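The free returns habit is costing us more than we think

By Ewan Ashby

My sister bought the same jacket in three sizes in August, kept one, and mailed the other two back without paying a cent. She thinks she got a good deal. I have my doubts, and I've had them ever since I looked at what I pay for shirts.

The stores like to say that free returns build trust. Maybe they do. They also build a habit of ordering first and deciding later, and somebody has to open all those bags. Lesia Savchuk, who ran the returns counter at the Prorkora store in Brimville until it closed, told me she once took in 372 items in a single shift. Plenty still had the tags on. Plenty more had been out to dinner.

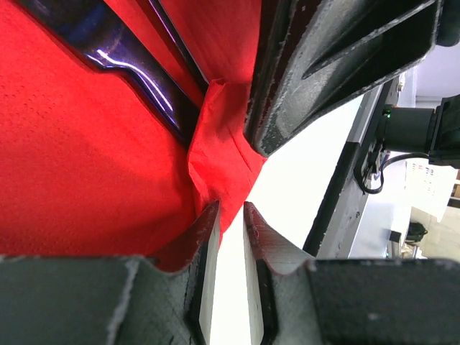
Red fabric, folded and creased.

Each of those pieces has to be checked, folded, bagged and given a place on a shelf again, if it gets one. Savchuk said the cheap stuff often didn't. Past a certain point the labor costs more than the blouse, and the blouse goes in a bin for a bulk buyer who pays by weight. I asked where it went after that and she laughed at me.

Drunex, where I buy most of my socks, now has a page on its site about how green its returns are. It runs to 607 words, and I read them twice looking for a number. There are trees. There is a promise to "do better together." There is nothing on how many returned items get sold again as new, and that's the one thing I'd like to know before I believe the rest. 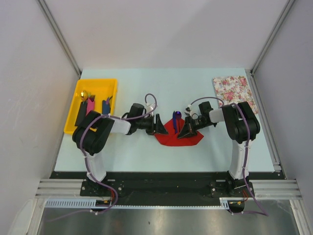

I'm told the fix is better size charts. I've heard that for years, and I own pants from one brand in three different waists that all fit. Vanity sizing sells clothes – so I don't expect the people selling them to give it up because I asked nicely.

A small fee might do it. Two dollars a bag, say, with no charge if the thing shows up torn or wrong. Yes, it would annoy people, and yes, it would hit shoppers in small towns who have no store left to try things on in. That second objection bothers me and I don't have a good answer to it. But those same shoppers are already paying, since the cost gets folded into every price tag, and the person who sends back nothing pays as much as the person who sends back 52 dresses a year.

My sister says I'm cheap. She also has another package coming.

Related
Is the outlet mall really a bargain?
Zinchenko to close its last fitting rooms
Letters: What I paid for a winter coat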